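Visit to the Claltwood Equipment Recovery Workshop
Jun 14, 2021
By Dede Osei

Members of the regional school equipment board were received last week at the Claltwood workshop, where retired office and classroom computers are sorted, repaired and prepared for a second period of use. The visit was arranged at the invitation of Saro, the nonprofit that has run the building since its conversion from a furniture warehouse. Staff from the Kevirero district office also attended.

Arrival and intake

The party was met at the loading entrance and given a short talk on safety. Visitors were asked to leave bags and coats in the front office and to remove loose jewelry before entering the work areas.

Intake occupies the first bay. Every machine receives a paper tag with the name of the donor, the date of receipt and the reason given for disposal. On the morning of the visit, 114 desktop computers from a single county agency were waiting to be tagged. Storage drives are erased before any other work begins, and a certificate is sent to the donor. Machines without a working drive are entered on a separate sheet, which the intake supervisor signs at the close of each shift.

Several members asked about laptops. The workshop accepts them but does not seek them out. Batteries must be stored and shipped under separate rules, and the present building has only one approved cabinet.

Sorting

The second bay is given over to sorting. Computers are powered on and checked for age, memory and general condition. Those that meet the standard move directly to cleaning. The remainder are either repaired or taken apart for usable components. Of the last 64 machines assessed before our visit, 36 went on to cleaning without repair.

Claltwood keeps its reject shelf in plain view -- a practice the Kevirero delegates thought worth copying. Cracked cases, bent brackets and failed power supplies are held there until the monthly collection by Cieślak, the scrap metal dealer under contract.

The component benches

The longest stop of the tour was at the benches where desktop towers are opened. Each tower is laid on its side with the panel off, so that the motherboard, the drive bays and the cabling can all be reached from above. The tables have slatted aluminum tops.

Processors receive particular care. Once a chip has been taken out, the contacts in its socket are exposed and easily bent, and a board damaged in this way is rarely worth saving. Small parts are therefore given a fixed place on the table beside the case. At one bench the processor had a pocket of its own in a gray 3D-printed holder, while the graphics card was still seated in the board. 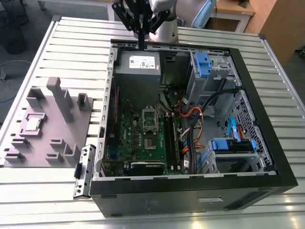
Cleaning, testing and release

Cleaning takes place in a closed room with its own air extraction. Dust is cleared with low-pressure air, and the outer panels are wiped down. Each computer is then left running overnight before a final check of its ports, fans and display output.

Finished machines are packed six to a pallet and held for schools and libraries on the waiting list. Requests are handled in the order received, although the workshop will move a school forward when a classroom has no working equipment at all. Keyboards and mice are supplied on request, and monitors only when stock permits.

Matters for follow-up

The board asked Saro for a written copy of its drive erasure procedure and for the current price list for delivery outside the county. Both will be circulated to members on receipt. The question of a shared collection point at Kevirero was discussed -- without a decision -- and will return to the agenda in November.

The board thanks the staff at Claltwood for their time and for lunch.

Recent items
Kevirero library reading room reopens
Notes on the purchase of classroom projectors
Collection dates for old monitors and printers
Minutes of the spring equipment meeting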